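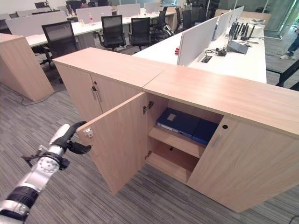 Paper records kept by the Kinddale housing office are being moved into low oak cabinets on the ground floor, where tenants and former tenants can ask to see them without booking a week ahead. The change took effect on 18th November.

The records cover repairs, rent books and letters going back to the years when the office was run from the old Maddocks building. They had been stored in an upstairs room with open metal racks. Staff had to carry them down one flight of stairs each time a request came in, and the room was closed for much of July while the roof above it was patched.

The new units are low, with hinged doors, a shelf inside and a lock at each pair of doors. They came secondhand from Atia, an insurance broker that gave up its offices on the same street. The office paid $940 for the set, delivery included. New cabinets of the same size had been quoted at just under $2000.

Ailbhe Moriarty, who manages the records, said the files are going in by street name, starting with the streets closest to the river. Box files are being laid flat with the spines facing out.

"The old boxes sag if you stand them up half full," she said. "Flat, they keep their shape, and you can still get at the one you want."

Lower shelves are to be filled last. Moriarty wants to leave room there for the oversized building plans, which are still rolled up and need to be pressed before they can be stored. The plans are expected to take up most of one cabinet.

There are 1276 tenancy files in all. Those closed for more than 14 years will be checked before they go in, and duplicates of rent statements will be shredded. Original letters and signed agreements are being kept whatever their age.

Ermanno Fontana, who rented a flat on Tistesia Row until he retired, came in last week to look for the inspection report on his old kitchen. He had asked for it once before and was told the room upstairs was closed.

"I got it in ten minutes this time," he said. "I'd have paid for the copy but they didn't charge me."

Requests can be made at the front desk during normal opening hours. Visitors need to bring photo identification and, if possible, the address and the years of the tenancy. Files cannot be taken out of the building. Copies are free up to five pages.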